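Label printer skips every third label after switching rolls — SOLVED, log inside
Status: closed

Putting my whole log in here in case it saves somebody an evening. I love this little printer and I was not about to give up on it!

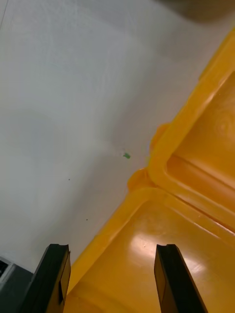
Setup: Dimel desktop label printer, Stesov driver on the office laptop, Onsri rolls, 100 labels to a roll. It ran great from March until I opened a new box of rolls in June.

Symptom: prints two labels perfectly, feeds a blank, then prints the next one 3 mm too low. Status light stays green the whole time. No error in the queue.

Tried first
Power cycle, unplugged for a full minute. No change.
Different USB port, then a different cable. No change.
Reinstalled the driver. It came back with the paper size set to the default, so I had to redo my 40 mm template. Still skipping.
Cleaned the gap sensor with a dry swab. A surprising amount of fluff came out (very satisfying), but still skipping.

Then it got interesting
I put the tail end of an old roll back in and it printed 6 in a row, dead on. So it had to be the rolls! Same part number, same label size, but when I held the two strips side by side the new one had a slightly narrower gap between labels. The printer learned the old gap back in March and had been looking for it ever since.

Fix
Load the new roll and close the cover.
Hold the feed button until the light blinks twice, then let go.
It spits out a few blanks while it measures. Let it finish.
In the driver, open Stock and change the gap setting from Fixed to Auto. Mine was on Fixed, and the calibration won't stick until you change it.

Ran the rest of the roll after that and every label landed where it should — shipping labels for the Skonisholm orders included, and those have the tiny barcode that used to drift off the bottom.

One open question for support: does Auto survive a driver update? I'd love to know before I install the next one.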